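Robot hands at Wusoveck won't let go, and the rest of us are being told to keep our sleeves back

If you were anywhere near the Wusoveck building on Monday you'll have heard the beeping. I was two doors down getting a bagel and I heard it, and my first thought was that somebody had left a truck in reverse. It was the robot. More exactly, it was the robot's right hand, which had closed and then decided it was quite happy staying that way, thank you!

I've written a fair bit about Wusoveck on here since they moved into the old Drendgate offices, mostly because people keep asking me what on earth goes on in there. The short version is that they're teaching a two-armed robot to do household jobs, and the kitchen chores are the big push this season. Picking up a cup, passing a roll of paper towels, putting the thing down again. It's the putting down that has gone wrong.

What happened, as far as I can piece it together from the notice on their door and a long chat in the parking lot, is this. The robot was asked to pick something up and release it. It picked up fine. When the release command went out, the fingers gave a little twitch and then held on. The software thought the hand was open. The hand disagreed. The arm then went off to start its next move with the fingers still shut, and that's when the alarm went and an engineer hit the stop button.
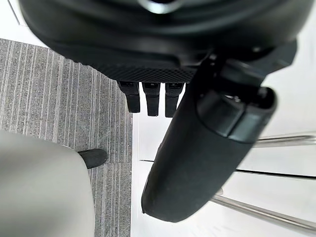

Local Tech

Nobody was hurt, and I want to get that in early because the version going around the bagel line had somebody's finger in it. There was no finger. There was a stop button, it was pressed, and the arm stopped where it was. The notice says the arm was halted within 5 seconds of the alarm. I have no idea if that's good. It sounds quick until you imagine your own hand in there, and then it sounds like quite a long time.

The trouble seems to be a small part in the finger drive, made by a supplier called Mfinanga. As it was explained to me (and I'm sure I'm flattening this horribly), each hand has a sensor that tells the computer how far the fingers have moved. After enough openings and closings the sensor can slip a tiny bit on its shaft. Then it reports a position that isn't true, and everything downstream believes it. Wusoveck says the hand that jammed had done 4000 grips since it was last looked at. The maintenance sheet says to look at it well before that, only the sheet was written for the older hands and the counter had been reset when the new ones went on. So the reminder never popped up – which I find very easy to sympathize with as the owner of a car that has been telling me its oil is fine for a suspiciously long time.

They've gone back through their records since then and found 9 earlier cases where a hand was slow to open. All of them were logged as "operator retry," meaning somebody sent the command again, it worked, and the day went on. I'd have done the same. You don't stop for every hiccup when you've got a whole afternoon of picking things up ahead of you. But put in one list they look a lot like a warning, and the company's own write-up says so pretty plainly, so credit to them for that.
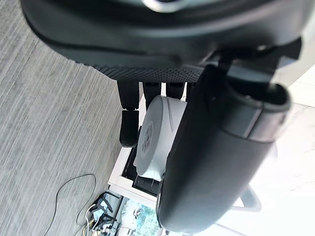

Flilunport, who wrote in under my last post about the building, thinks everyone is looking at the wrong part. Sensors slip, the comment goes, they always have, and what matters is that the arm was allowed to carry on moving when nothing had confirmed that the hand was empty. A cheap check on the motor current would have caught it. Flilunport also wants to know why the stop button is on a desk when it could be on a cord that the operator carries.

That last question I did pass on, and I got an answer! There's a cordless stop on order. Until it arrives, one person has to stay by the desk for as long as the arms have power, and that person isn't allowed to do anything else. No phone, no sandwich. I gather this has not been a popular rule.

As for the current check, they're adding it. From now on the arm is supposed to wait after every release until two separate readings agree that the fingers are open, and if they don't agree it just sits there and complains. It will make the robot slower. I asked how much slower and got a shrug and a "you'd notice." They're also bringing in a proper grip count for each hand, one that stays with the hand when it gets swapped.

The new hand routine goes like this, for anyone who likes the details. Before any chores start, both hands are opened all the way, palms up, and held there while someone compares them with what the screen says. Then closed, then open again, 50 times over, with nothing in them. I watched a few rounds of it and it's oddly soothing, a bit like a very patient person waiting to be handed something.
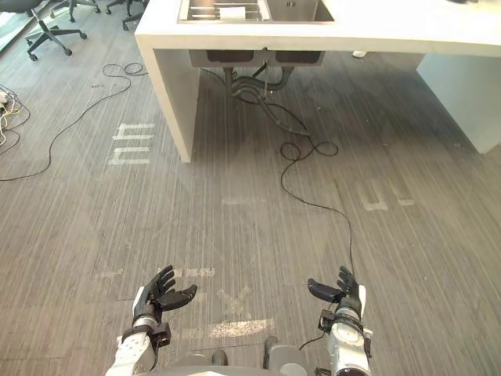
Both hands open, with the sink counter beyond.

Work was meant to pick up again the next morning and it didn't, which I put down to the replacement parts. Mfinanga has promised a revised sensor mount with a pin through it so it can't creep, and in the meantime the old mounts are getting a dab of thread locker and a paint mark so a slip can be spotted by eye. Low tech, but I like it. I put nail polish on the screws of my sewing machine for the same reason.

The open evening planned for November is still on, I'm told, although the part where visitors could shake hands with the robot has been dropped from the program. You'll be able to watch it from behind a line on the floor instead. If you had already signed up for the handshake, your spot carries over and you don't need to do anything.

I've asked for a copy of the full fault report and I've been told I can have it once the supplier has signed off. I'll post it when it comes.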